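Pindum Member Account Guide
Section 4: Setting up your income protection cover online

Welcome back! If you worked through Section 3, you already have a login and a member number, and you're ready for the part most people put off. Set aside a quiet half hour for it, pour yourself something nice, and keep your most recent pay stub within reach. You can stop at any point and your answers will be kept under "My drafts."

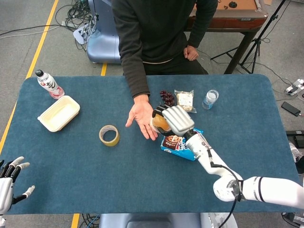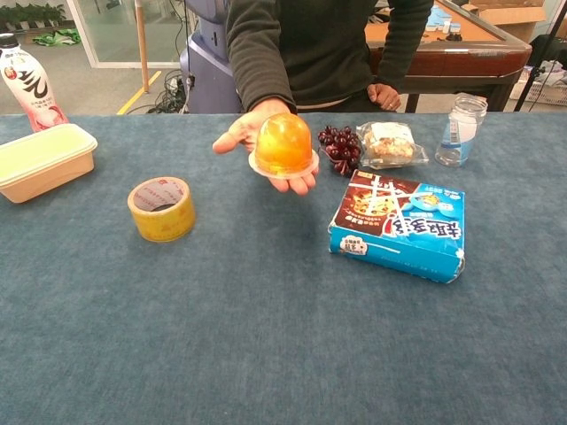
Do I need to see a doctor before I can turn on my cover?

Most members don't. The standard level of cover is offered without a medical exam, as long as you apply within 69 days of joining your employer's plan. After that you'll be asked to fill in the longer health form (Form 17), and a nurse from Dembridge may call you to go over your answers.

Before you start

You'll need your member number, the date you started your present job, your gross weekly pay, and the details of any other disability or income policy you hold. If you have an older policy with Amato that moved over to us, your old number will still work for looking things up, but please use the new one on this form.

Step 1. Sign in and open the Cover tab.
From the home page, choose "Cover," then "Income protection," then "Set up." If the tab is gray, your employer hasn't sent us your first contribution yet. Give it a few days and try again, and if it's still gray after your second payday, send us a message through the account and we'll chase it up for you.

Step 2. Check your job details.
We fill these in from your employer's records, and they're usually right, but do read them slowly. The job class matters a great deal here, as it sets both your price and the kind of work we'd look at if you ever had to claim. Someone who moved from the workshop to the office last April, say, may still be listed under the old class. To fix it, click "This isn't right" and type in what you do on a normal day, in your own words.

Step 3. Enter your weekly pay.
Use the figure before tax. Leave out overtime unless it's written into your contract.

Note: The standard level pays a weekly benefit of up to $1000. If you earn more than that and would like a higher benefit, choose "Extended" and the page will ask you a few more questions.

Step 4. Pick your waiting period.
This is the stretch of time between the day you stop work and the day your benefit begins to build up. A longer wait brings the price down, sometimes by quite a lot, so it's worth trying each choice and watching the figure at the top right of the page change. Think about how much sick leave you have saved and what you could comfortably live on in the meantime. You can change your mind as often as you like before Step 7.

Step 5. Answer the health questions.
There are only a few at the standard level. Take your time, and if you're unsure whether something counts, put it down anyway and add a line of explanation in the box.

CAUTION: An answer that is left out or isn't true can reduce a benefit or stop it altogether, even years later. If you remember something after you've submitted the form, tell us right away using "Correct my answers."

Step 6. List any other cover.
Type in the insurer's name, the policy number and the weekly amount. Benefits from two policies are usually added together, and the total can't be more than the share of your pay shown in your policy booklet.

Step 7. Review and submit.
Read the summary page from top to bottom, tick the box, and press "Submit." You'll get a reference number on screen and by email. Please write it down somewhere safe, or print the page for your folder at home.

CAUTION: Don't cancel an existing policy until you've had our letter saying that your new cover has begun. A reference number on its own only means that we've received your form.

If something goes wrong

Error 2176 means the page timed out while saving. Sign out, sign in again, and open your draft; you'll probably lose only the last answer you typed.

If the price shows as a row of dashes, go back to Step 2 and make sure a job class has been chosen.

If you'd sooner do all this on paper, the Brestach office will gladly mail you a packet with a return envelope. Paper forms take a little longer to go through, so mind the time limit if you're new to your job.

Next: Section 5, Naming the person we should call if we can't reach you.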